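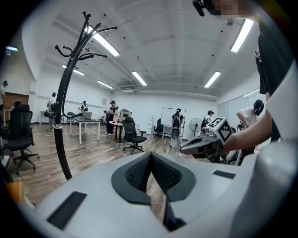 The coat rack, with its black hooks at the top.

Review: Plovis Daily Office Prayer Book, large print edition

I lead a weekday prayer group at a small church in Grudeldale. We meet before work, read a psalm, pray for the people on our list and leave. For years we used photocopied sheets, and they were always out of order. In November we switched to the Plovis prayer book and have used it every weekday morning from then on.

The book has 336 pages. It covers morning and evening prayer on a four-week cycle, with a short form for midday and another for the end of the day. The psalms are printed in full where they are needed, so there is no flipping to the back. Scripture readings are listed by reference only. You will need a Bible next to you, and for our group that is fine, but someone praying on the train may not like it.

The type is large and dark. Two of our members had stopped reading aloud because they could not see the old sheets, and both now take a turn. The leader's lines are in regular type and the group's lines are in bold. New people pick it up the first morning.

The binding is sewn and the book lies flat once you get past the first few pages. The cover is a stiff cloth that picks up lint. There are two ribbon markers. I would have liked a third, as you need one for the day, one for the canticles and one for the prayers for the sick and grieving, and I keep a strip of card in the last spot.

Those intercessions are the best part of the book. There are 57 of them, most no longer than a paragraph, and they cover ordinary things: a new job, a child leaving home, a court date, a long illness. The language is simple. The prayer for someone who works nights has been used a lot in our group.

The weak part is the calendar. It gives only the major feasts and leaves out most of the saints' days. Holy Week gets four pages, and we went back to our own sheets when I planned ours. The index is also thin. "Thanksgiving" is in there but "harvest" is missing, although there is a harvest prayer near the end.

I compared it with the Temell pocket office before ordering. The Temell book is lighter and has the fuller calendar, but the print is small and the pages are thin enough to see the other side through. The Perrin edition is handsome and comes in a slipcase. It is also too heavy to hold for half an hour.

We bought ours as a church set. Orders of over 80 copies get a lower price, and we were nowhere near that, so we paid the regular rate. One copy came with a bent corner and was replaced without any trouble.

I would recommend it for a group that prays together most days and wants one book in everyone's hands. If you follow the full church year closely, look at the Temell first.

Posted 2024-01-16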